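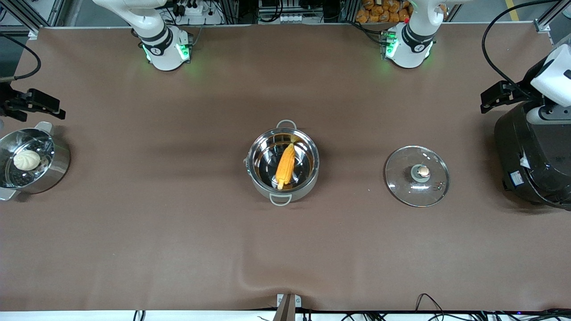

Posted by cornsilk_and_crumbs in Stovetop & Small Kitchens – September

Subject: one bun, one ear of corn, do you steam together or seperate??

Quick one before I lose my nerve and just microwave everything. Lunch for me most days is a bun and an ear of corn. Bun goes in the steamer pot on the insert, corn goes in the deep pot. The big black cooker sits at the end of the table and mostly does rice.

My problem is it's two pots for one person's lunch. Two pots to wash, two burners, and my stove only has 2 that heat right. Sister-in-law says put the corn in the bottom of the steamer and the bun above it, done. I tried it and the bun tasted like corn. Not bad?? But not what I wanted.

So. Together or seperate. And is the cooker any use for this or should I leave it alone.

ladle_left replied:

Together, every time. Corn water is sweet, bun picks up a little sweet, who is complaining. I've been doing it that way since college.

Your deep pot is nice for corn though, as long as the ear fits lying down. Mine has to get snapped in half and I hate doing it, kernels everywhere.

mrs_potlid replied:

Separate. Sorry ladle but no. A plain bun should taste like a plain bun. If it's got pork in it fine, you won't notice. Yours looks like the round pleated kind so maybe there IS something in it? What's the filling

Also corn takes way less time than people give it. You'll have mush down there waiting on the bun.

cornsilk_and_crumbs replied:

Filling is cabbage and mushroom. Frozen, from the Medina market over on the far side of the highway. They come in a big bag and I do one at a time.

Corn I usually give it until I remember it exists so yeah, mush is possible.

ladle_left replied:

mushroom would cover the corn taste no? I don't get how you even noticed

cornsilk_and_crumbs replied:

the dough part. The outside. I eat the outside first, I know, I know

tin_kettle_52 replied:

Different angle. Forget the flavor. What matters is how much water you've got under the insert and whether it touches the bun. Corn in the bottom pushes the level up. If the bun got soggy at the base that's your answer right there.

I keep the water well under the holes and set a timer. No corn in there. Corn gets its own pot, lid on, small amount of water so it's basically steaming anyway. Doesn't need to be drowned.

mrs_potlid replied:

^ this. And put something under the bun. Square of parchment, cabbage leaf, whatever. On bare metal holes the bottom sticks and you leave half your lunch on the insert.

noodlebrick replied:

cabbage leaf is the correct answer and then you eat the leaf

ladle_left replied:

parchment blocks the steam if you cut it too big. Ask me how I know. Bottom of the bun was raw paste

mrs_potlid replied:

So cut it smaller? Bun sized. Maybe a finger wider all round. I've been doing it for years and never had paste.

ladle_left replied:

well I had paste

halfcup_hank replied:

Skip both pots. Use the cooker. Is that a rice cooker or a pressure one, can't tell from the pic. If it came with a tray you can do rice in the bottom and the bun up top, plus the corn if you cut it down. One thing to wash. I had a Cilora years back with a tray and I used that tray more than I used the thing for rice.

Corn over rice is great btw. Rice doesn't care.

cornsilk_and_crumbs replied:

Tray is long gone. Moved apartments twice and it vanished somewhere in there, along with 3 good lids. I looked up a replacement and it cost nearly what I paid for the whole cooker used, so no.

halfcup_hank replied:

Oh that stinks. Measure across the inside and try a generic one. Rostari makes a few sizes of plain metal insert, cheap, legs fold in. Mine rattles but it works.

tin_kettle_52 replied:

Careful with the generic ones. The legs on mine scratched the coating on the inner pot. I put a folded bit of cloth under each leg and then the cloth smelled like old rice forever. Gave up on it.

Honest opinion, the steamer pot she already has is the better tool. Stainless, has a proper insert, side handle to grab. Why buy a thing to turn a rice cooker into a worse version of that.

halfcup_hank replied:

Because of the washing up?? That was the whole question. Two pots. I'm solving two pots.

noodlebrick replied:

a pot that only had water and corn in it is not a dirty pot. rinse. towel. done. I don't see the problem

mrs_potlid replied:

Agree with noodlebrick for once. Corn pot gets a rinse. Steamer pot gets a rinse too unless the bun leaked. The insert is the only one worth a brush, dough dries in the holes and then you need a toothpick.

cornsilk_and_crumbs replied:

ok the toothpick thing. Yes. I have stood there with a toothpick. Soaking helps but I forget to soak it. Then it's dinner time and there's cement

noodlebrick replied:

cabbage leaf

saltshaker_annex replied:

Coming in sideways, I cook corn in the husk. Trim the end, wet it, steam it as is. Keeps the corn smell in a bit so you CAN do it under the bun without the bun picking up much. Yours is already husked so too late for that one but try it next time.

Needs a bit longer. Silk comes off way easier after too, you sort of squeeze and the ear slides out.

ladle_left replied:

Husk in the steamer water turns it greenish and the whole kitchen smells like hay. I tried it. Not for me.

saltshaker_annex replied:

I like the hay smell lol

ladle_left replied:

ok but she's eating the bun after

tin_kettle_52 replied:

What's the brown stuff on the table, is that a cover? If you're putting pots down hot I'd use a trivet whatever it is. I set a pot on a vinyl cloth one time and there's a ring in it to this day. Paper's no better, it'll stick when it gets wet.

cornsilk_and_crumbs replied:

It's a cover yeah. Trivets come out for anything off the stove, I learned that one on my old table. I line up my stuff there before I start cooking so I can see what I'm missing. Usually it's the lid.

mrs_potlid replied:

While we're on lids, wrap the steamer lid in a dish towel. Knot it up top so the ends don't hang down by the flame. Stops the drips. Drips are what make those yellow wrinkly spots on a bun, it's not the corn and it's not the water level.

tin_kettle_52 replied:

It can be the water level. Also turning the heat off and yanking the lid straight away. Crack it, wait 2 minutes, then open. Mine used to collapse every time and that fixed it.

mrs_potlid replied:

Collapse is a different thing from spots.

tin_kettle_52 replied:

Didn't say it wasn't

halfcup_hank replied:

Timing question for everybody. Frozen bun, straight in, do you start with cold water or wait for it to boil? I've always started cold, my wife says that's wrong, bag says nothing.

mrs_potlid replied:

Boiling. Start the clock when it's steaming properly.

ladle_left replied:

Cold for frozen. It thaws on the way up. Been fine every time

noodlebrick replied:

I've done both drunk and sober and could not tell you the difference

cornsilk_and_crumbs replied:

OK update, did lunch. Separate pots. Cabbage leaf under the bun (had a sad one in the drawer), towel on the lid. Corn in the deep pot with a little water, lid from a different pan that sort of fits. Started the bun first and the corn went on later so they finished close together.

Bun came off the insert clean, no toothpick. Corn still had some crunch, I pulled it when the timer went insted of wandering off. Ate the leaf. Leaf was fine.

Still two pots. Noodlebrick is right that the corn one is just a rinse, I was being lazy about it.

ladle_left replied:

try mine one more time with a meat bun. Just once. Corn below, bun above

mrs_potlid replied:

Don't.

halfcup_hank replied:

If you ever want a bigger steamer that takes both on seperate levels, Skonivus had a stacking one, corn on one tier and buns on the next. My neighbor has it and it's huge, won't fit in my cabinet, but for two or three people it makes sense.

cornsilk_and_crumbs replied:

For me it'd live on the floor lol. I'll stick with what's on the table for now. Going to try the husk thing on the weekend with the windows open, will report back on the hay

saltshaker_annex replied:

yesss. Cut the stem end off after, not the tip, or it won't slide. And give it a minute, the husk holds heat like crazy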